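Guest House Handbook > Rooms and Equipment > Hair Dryers

March 12, 2023
By Dionysis Panagiotou

4. The hair dryer: preparing, winding the cord, putting back

This section is for everybody who prepares the rooms at Gredcombe House. It replaces the half page we had before, which spoke only of cleaning. Please read it one time from start to end before you do your first dryer, and after this keep it near you on the trolley.

The dryers are lent from the ground floor room and come back there after each guest. Every dryer must be checked, wiped and wound in the same manner, so that the next person who takes it finds the cord in good order. Most of the dryers we have had to throw away were not broken in the motor. They were broken in the cord, at the place where it enters the handle.

4.1 Before you begin

You need a table with a free area in the middle, a soft dry cloth, a second cloth a little damp, and a small brush. An old toothbrush is good.

CAUTION: The plug must be out of the socket before you do anything in this section. It is not sufficient that the switch is on 0.

CAUTION: If the guest has just given the dryer back, leave it for 10 minutes. The ring at the nozzle keeps the heat longer than the body does.

1. Put the dryer on its side in the middle of the table. Do not stand it on the nozzle.

2. Let the whole cord come out from the handle towards you. Do not pull it straight by force if there are knots in it. Put it down in a loose heap and find the plug first.

3. Turn the nozzle to the left, so the cord side is free for your hands. Those who prefer the other direction can do it the other way, but then the winding in 4.3 must also be reversed.
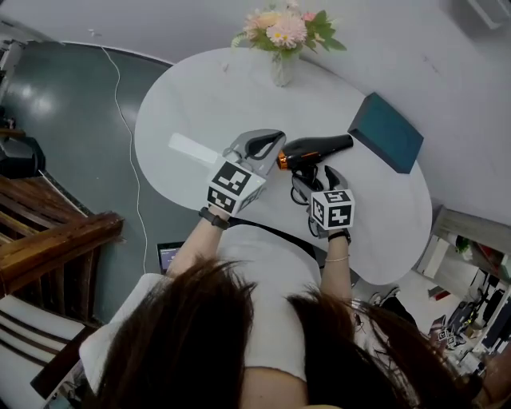
4.2 Checking and wiping

4. Take the cord between two fingers near the handle and go slowly along to the plug. You are feeling for flat places, cuts and hard bends. If you find one, stop here. Tie a red label on the dryer and give it to Vasiliki Spanos. Do not repair with tape.

5. Look into the air intake at the back end. Hair and dust collect there. Brush it from outside with small movements, holding the intake down so that the dust falls out and not in.

6. Wipe the body with the damp cloth and right after with the dry one. Black glossy plastic shows every finger, so it is better to do this when the cord is already checked and you will not touch the body so much.

7. Wipe the coloured ring at the nozzle with the dry cloth only. Do not use the bathroom spray on it. We used it last August and two of the rings became dull.

Note: Some of the dryers have a small label near the back end. Leave it on, also when it looks old. Wipe across it lightly and do not scratch at the corners.

Note: Water must never go in the intake or the nozzle. If the damp cloth drips, it is too wet for this work.

4.3 Winding the cord

There was a long discussion about whether to wind the cord at all. Gaurav Jaiswal, who looks after the electrical things in the house, would like it folded and held with a strap. The straps get lost - we bought 20 of them and after one season we had 6. So we wind, but we wind loosely, and he has agreed to the method below.

8. Lift the dryer by the handle and hold it upright, with the body on top.

9. Start near the bottom of the handle. Before the first turn, leave a soft bow in the cord, wide enough for two fingers to pass. This bow is the most important part of the whole section.

10. Lay the cord around the handle in wide, easy turns. It should be possible to move the turns up and down with your thumb. If they do not move, open them and begin again.

11. Do not wind around the body or the nozzle, even when the cord is long. What remains can hang down below the handle.

12. Put the plug through the last turn so that it does not swing. Do not make a knot.

CAUTION: Never wind the cord on a dryer that is still warm. The plastic of the cord is softer then and keeps the form of the bend.

13. Hold the dryer up by the handle once more and look at it from the side. The turns should lie loose and the ring should be free of marks.

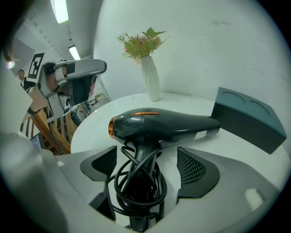 Fig. 4-2. Dryer upright, with the cord in loose coils around the handle.

4.4 Putting back

14. Carry the dryer by the handle, never by the cord and never with two dryers in the same hand.

15. Put it in its bag and place the bag on the middle shelf. Heavy things, for example the irons, go on the shelf below.

16. Write the room number and your initials in the lending book. If you tied a red label, write this also.

If you clear the round table afterwards, leave the vase with the artificial flowers on it. The flowers are dusted with the small brush (see section 7) and do not get water. Sunee Noiphan found water in the vase two times this winter, so I ask all of you again.

4.5 If something is not right

The dryer does not start: try another socket first, then red label.

It starts and stops after a short time: the intake is probably blocked. Do steps 5 and 6 again when it is cold.

It smells burnt: take out the plug, do not test a second time, red label.

The cord will not lie loose: it was wound too tight for a long time. Leave it hanging overnight from the hook behind the door, and wind it in the morning.

For questions in the evening ask Alvar Åberg at the desk, extension 680.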